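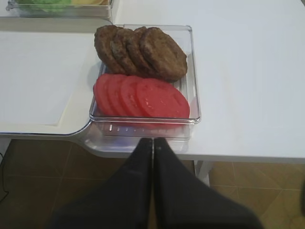

I've gone through more food tubs than I care to admit, and most of them end up at the back of the cupboard with no lid. So when my friend Hae-won turned up to our June barbecue with her burger bits laid out in a clear Brutgate prep tray, I was a bit jealous (and a bit rude about it, sorry Hae-won). I ordered one that same night and I've now had it long enough to moan about it properly.

First off, it's just a tray. Rectangular, see-through plastic, rounded corners, low thin walls. I nearly didn't buy it for that reason! But the size is spot on for the way we eat. Four patties go along the back, leaning on each other like fallen dominoes, and four slices of tomato go in front the same way. That's dinner for our house, and everyone can help themselves without rummaging. With the low sides you can get hold of a tomato slice by its edge, where in my old deep Stemgate box you had to go in from above and generally came out with three slices and a wet sleeve.

I love that it's clear. I can see from across the kitchen whether we've run out of tomato, and it doesn't make the food look grim the way my old beige one did. The flip side is that it shows every smear. Burger fat is the worst for it, you get a cloudy patch along the bottom and it needs properly hot water and a second go with the sponge. Mine has been through the dishwasher on the top rack plenty of times and hasn't warped, though there are some fine scratches now if you hold it up to the window.

A few grumbles. There's no divider, so if your tomatoes are juicy the patties get a bit of a soak. I pat the slices with kitchen roll first and that mostly sorts it. (Beef tomatoes are hopeless, go for something firmer.) There's no lid in the box either, and the lid is sold separately, which I think is cheeky. And I wouldn't carry it one-handed when it's full. I did that once on the back step and the dog had a lovely evening.

I wouldn't put cooked and raw in it together, obviously. I keep it for cooked meat and salad only and use an old enamel dish for anything raw.

My brother-in-law Wen-hsiung swears by the Kan one, which is deeper and has a lid that clips on. It's better for the fridge, I'll give him that, but for putting out on the table I'd still pick mine. It takes up less room and stacks nicely with the plates.

Four stars from me. I'd have given it the fifth if they'd thrown in the lid. I'm getting a second one for cheese and gherkins before the next barbecue.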